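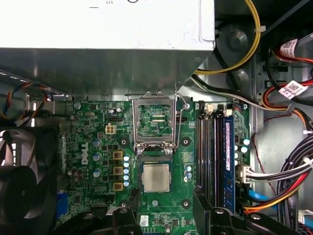 Fig. 3. Inside a Dell desktop, with the socket open and the processor resting on the board.

Part 3: Moving your old files onto the Bemo home server

Okay, so by now you've got the Bemo plugged in and blinking at you. I'm going to assume the old desktop still starts up, like mine did. If it doesn't, skip to Part 5, where Aba Kwofie covers pulling the drive and reading it from another computer (she's much better at that than I am!).

My own move was 1,220 folders, mostly scanned recipes and choir music, and it took nearly 37 hours over Wi-Fi. Use a cable. I mean it.

1. Run a network cable from the old computer to your router. Any spare cable will do.

2. Turn off sleep mode on the old computer. I forgot this the first time and woke up to a copy that had stopped before midnight.

3. Open the Bemo page in your browser and sign in with the name you picked in Part 2. Click Storage, then New Share. I called mine "attic," but call yours whatever you like. Stick to plain letters and skip the spaces.

4. On the old computer, open the file window and type two backslashes and the server name in the bar at the top. Your share should pop up and ask for the password.

5. Copy one small folder over first. Open a couple of files from the new spot and make sure they look right.

6. Now copy the rest, one big folder at a time. I know it's tempting to grab everything at once, but if something gets stuck you'll have a terrible time working out where it quit.

Note: If you see "path too long," you've got folders buried inside folders inside folders. Shorten a few of the names and try that batch again. Mawuli Abugri had 62 of these, all in his tax stuff, and he fixed them in an evening.

Caution: Copy, don't move! Leave the originals alone until you've finished the check in Part 4.

Caution: Don't unplug the Bemo while the light on the front is orange. Wait for solid green, even if the progress bar says it's done.

When the last folder is over, go back to the Storage page and click Refresh so the used space updates. Write that figure down, you'll want it for Part 4.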